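Carninham Residents' Help Forum
Category: Housing and Utilities
Status: Answered (3 replies)

Question
Electricity charge for a month in which the apartment was vacant

I am the tenant of a one-bedroom apartment in the Rashidi building on the north side of Carninham. I was away for the whole of February. The statement from Plavo shows 170 kilowatt-hours for that period. The refrigerator had been emptied and unplugged, and the heat in this building is included in the rent. The meter reading printed on the statement is 3201. I wish to know whether the supplier is permitted to bill in this manner, and what steps are open to me before the payment is due.

Replies

Reply 1 (marked as helpful)
Please check first whether the reading is actual or estimated. On most statements a letter appears beside the figure, commonly A for actual or E for estimated. An estimate is generally based on use in the same month of earlier years and takes no account of an absence. If the letter is E, read the meter yourself, note the date and time, and submit the figure through the customer portal or by telephone. A corrected statement should then be requested in writing.
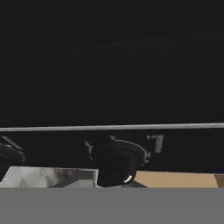
If the letter is A, the electricity was recorded by the meter assigned to your account, and the inquiry becomes a different one. Electric water heaters continue to draw power in a vacant unit unless they are switched off at the panel. The meter itself may also be assigned to the wrong apartment. Compare the serial number on the meter with the number on the statement. Where the two do not match, inform the supplier and the building management on the same day and keep copies of both messages.

Reply 2
Same thing in my building. It was the water heater. Switch it off at the breaker next time.

Reply 3
The first reply is correct in substance. I would add that tenants should pay any part of the bill they do not dispute by the due date, as a late fee may otherwise be applied to the full amount. State clearly in the letter which part is disputed. My own case was settled after 11 days, and the credit appeared on the following statement. Tenants who use the Grokadia payment service should note that automatic payments are not paused when a dispute is opened. The payment must be stopped separately, and the office is closed on Saturday.

This thread has been closed to new replies. Related questions: 6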